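Workbench & Storage > Small parts

Thread: Paper on the bench, tape on the paper, and what to put in the bottom of a bin

marlo_bench wrote:
Hello all, long-time reader and not much of a talker, though you wouldn't guess it from the length of what follows. I have a big flat bench and I sort a lot of switch parts on it (push buttons, contact blocks, those little rings that roll away and hide under the radiator). For years I worked straight on the top and just lived with the scratches. Now I'd like to cover it with brown kraft paper and mark it off in squares with blue painter's tape, so each kind of part gets its own patch while I sort. My two questions are how wide a roll to buy, because the shop in Brurnirton stocks 915 mm and 1000 mm and the price is nearly the same, and whether the tape will wreck the paper when I want to move a line. Any thoughts very welcome!

oldpegboard wrote:
Welcome, and what a nice job to have ahead of you. Get the 1000. You can always trim and you can never add, and a seam down the middle of a bench catches every small screw you own. Pull it tight, tape the far side first, and go have a coffee before you do the near side. Mine always relaxes a little in the first hour and I end up smoothing it over again.

As for moving lines, it depends on the tape. Fresh painter's tape comes up fine. Leave it down since November like I did and it takes a strip of the paper with it.

Tania Pramanik wrote:
I'm going to disagree with my friend above, but kindly! The 915 is so much easier to handle if you're by yourself. I've papered benches on my own for 18 years and the wide rolls fight me every time, they kink in the middle and then you've got a crease you'll be looking at all winter. Two narrow runs with the overlap pointing away from you, and you won't lose anything in the seam.

Also please don't make the squares too small. I did mine the size of a coaster the first time, very pretty, and couldn't fit a hand in without knocking the neighbors over.

oldpegboard wrote:
Tania, we've had this argument before and I expect we'll have it again. I'll give you the point about the squares.

kettle_and_vise wrote:
Can I put in a word against the whole idea? Paper is lovely for a week and then it's all wrinkles and pencil marks and bits of old tape. I went to a Jatier rubber mat, drew my lines on it with a paint pen, and haven't thought about it since. It cost more, I know, but I was going through a roll of paper so fast it felt silly.

marlo_bench wrote:
Thank you, all of you, this is more help than I hoped for. I do like being able to change the lines, so the mat will have to wait. One more thing and then I'll leave you in peace: what do you put in the bottom of your bins? Mine are hard plastic and everything rattles and slides down to one end.

Tania Pramanik wrote:
Something white, always! I used to use the gray Pruretti liner and spent half my life hunting for black parts on it. White paper does the job and costs next to nothing, but it curls up at the sides unless you crease it well into the corners. Thin foam stays put better and is gentler on anything with a chrome ring.

bepari_fan wrote:
Seconding the white. I cut mine from Bepari packing sheets, 2 to a bin, and shake them out on Tuesday evenings when I sweep up. I keep my bins side by side at the back of the bench too, so the squares in front stay clear for sorting.

My tape lines are nowhere near as straight as they ought to be, and one of them has started to tear, but the spacing has worked out well for me. I leave the ragged ends alone these days. It's the second one that shows the foam-or-paper sort of liner with the buttons sitting on it, with a red one over at the left.

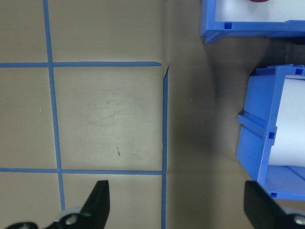
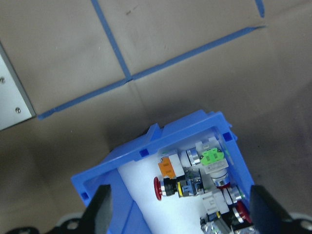
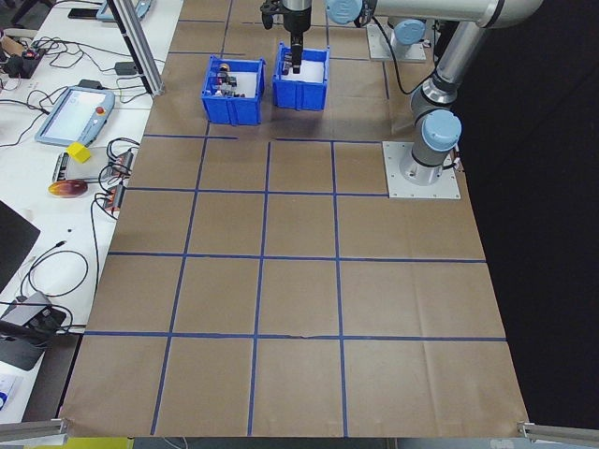
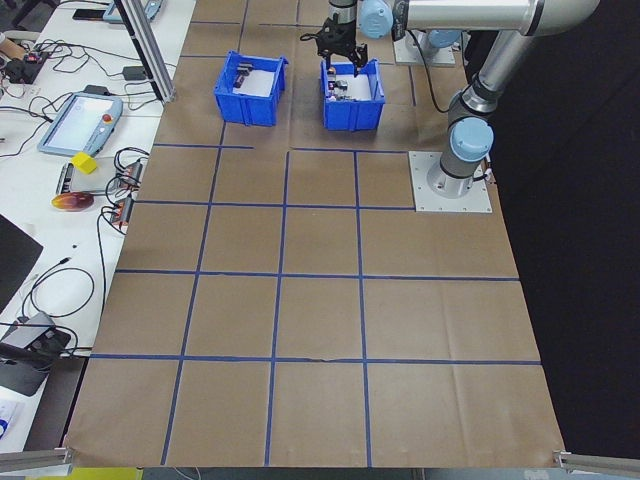

Blue tape lines and blue bins.

marlo_bench wrote:
Oh, thank you, I can see how much room you've left between the lines now, and mine would have been far too tight. Side by side at the back it is. I'm going with the 915 for a first try (sorry, oldpegboard!) and if I hate the seam I'll come back and say so.

oldpegboard wrote:
No hard feelings. Press that overlap down well, and let us know how the tape behaves when you pull up the first line.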